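A dona da despensa recebe-nos de avental e pede desculpa pelo cheiro a vinagre, que é ligeiro e, ao fim de dez minutos, deixa de se notar. Trata há anos da conserva e do reaproveitamento de frascos numa pequena cooperativa alimentar, a Greda, e aceitou falar connosco com duas condições: que não puséssemos o nome dela e que não lhe perguntássemos pela receita do molho. Cumprimos a primeira. À segunda respondeu com um olhar.

A cooperativa vende molhos, xaropes e pastas de legumes, e recebe de volta as embalagens dos clientes. Em dezembro, mês de cabazes, chegam a entrar 600 recipientes. "Vidro é fácil", diz ela. "O vidro perdoa tudo. Esquece-se três semanas numa garagem, mete-se em água quente e fica outra vez solteiro." O plástico tem outro feitio. Guarda cor, guarda cheiro e, segundo a entrevistada, guarda rancor.

Pergunto-lhe qual é o erro mais comum de quem lava em casa. Nem me deixa acabar. "A rosca. As pessoas lavam o bojo com um empenho comovente, por dentro e por fora, e depois passam um dedo pelo gargalo e dão o assunto por encerrado. O gargalo é onde o molho vive."

Explica que o molho escorre quando se verte, a tampa fecha por cima e o que ficou entre os fios seca ali, apertado. Na vez seguinte, mais um bocadinho. Há clientes que devolvem garrafas com uma autêntica estratigrafia – tomate do verão, cenoura do outono – e que juram tê-las passado por água. "E passaram. A água é que não chegou lá."

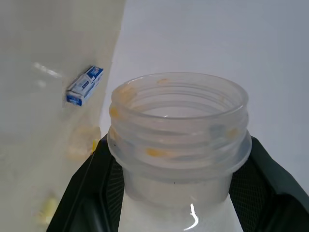

Caderno de Despensa, n.º 20

Laranja-amarelado nos fios da rosca, uma pinta na borda, o plástico de resto sem cor: para ela, é um caso de rotina. "Vê-se logo onde a escova tem de ir. Um gargalo largo é uma bênção, cabe lá a mão. Os estreitos é que me tiram anos de vida." Quanto ao brilho do plástico fosco, recomenda desconfiança, que uma garrafa à luz certa parece sempre mais lavada do que está.

O método dela é de uma simplicidade quase ofensiva. Água morna com detergente, a garrafa de boca para baixo até o gargalo ficar coberto, 50 minutos de molho. Depois uma escova de dentes velha, de cerdas duras, a seguir o sentido da rosca. "Toda a gente esfrega na vertical. A rosca dá a volta, a escova também tem de dar." Por fim, o aro por baixo dos fios, que muita gente toma por decoração e onde a sujidade se instala com vista para o mar.

E se a mancha ficar? Pasta de bicarbonato, uma noite. E se ficar depois disso? "Então é uma garrafa laranja. Há coisas piores." Nessas já não se põe comida, passam para a prateleira das sementes e dos parafusos. Na última contagem eram 146, o que ela acha muito e os restantes cooperantes acham um museu.

Experimentou também soluções de loja. Da escova giratória Nomura diz que gira. Das pastilhas Sestari diz que cheiram a limão, e faz uma pausa longa, à espera de que eu perceba que o elogio acabou. Voltou à escova de dentes ao fim de uma semana e não tenciona discutir o assunto outra vez.

As tampas dariam outra entrevista. Têm a mesma rosca, só que virada para dentro, e às vezes um vedante que convém tirar com a ponta de uma faca sem ponta. "Perceba-me: sem ponta. Já tivemos uma conversa séria sobre isso." Secam à parte, nunca enroscadas na garrafa, sob pena de se abrir o conjunto em fevereiro e encontrar lá um ecossistema.

À saída pergunto se em casa é igualmente rigorosa. Ri-se pela primeira vez. Em casa tem um frasco de ketchup no frigorífico cuja tampa já não fecha bem, de tanta crosta, e que ninguém na família quer assumir. "Está ali há meses. Cada um limpa o que lhe pagam para limpar."

A recolha de embalagens na Greda faz-se às quintas, de manhã. Aceitam-se vidro e plástico rígido, com as tampas num saco à parte.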